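Roltero wrist kit, second week on the counter
11/3/23

The Roltero kit is a two-finger gripper, a wrist camera and a task package that bolts to an arm you already own. I run it on a kitchen counter because kitchens are where I need it to work. The package handles pick, place and wipe out of the box – anything else you teach by hand.

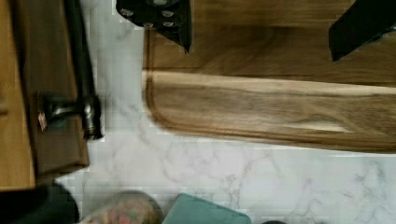

Filed under: Hardware / Grippers

Fitting took 41 minutes, most of it cable routing. The fingers are black and the finish is matte enough that the wrist camera doesn't pick up glare from them. Pale marble is harder. The depth estimate drifts on the veined areas, and I had to raise the approach height over the counter to compensate.

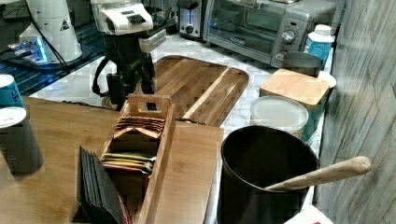
Clutter costs planning time. With the counter cleared, a move plans in roughly 300 ms. With canisters and appliances left out it is closer to 1000, and the Prollby planner I used before was no quicker. The cable loop is my main complaint. It needs a clip at the elbow.

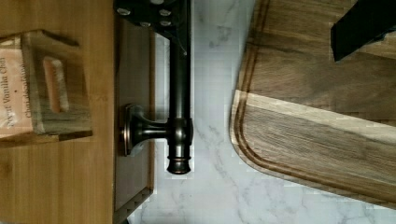

Wrist view, tea crate to the left of the cutting board.

Next job is the tea packets.

Comments (2)

Mwende Temba
Does the 2000 cycle rating cover the finger pads too?

Salim Kariuki
Pads are excluded. Page four of the manual.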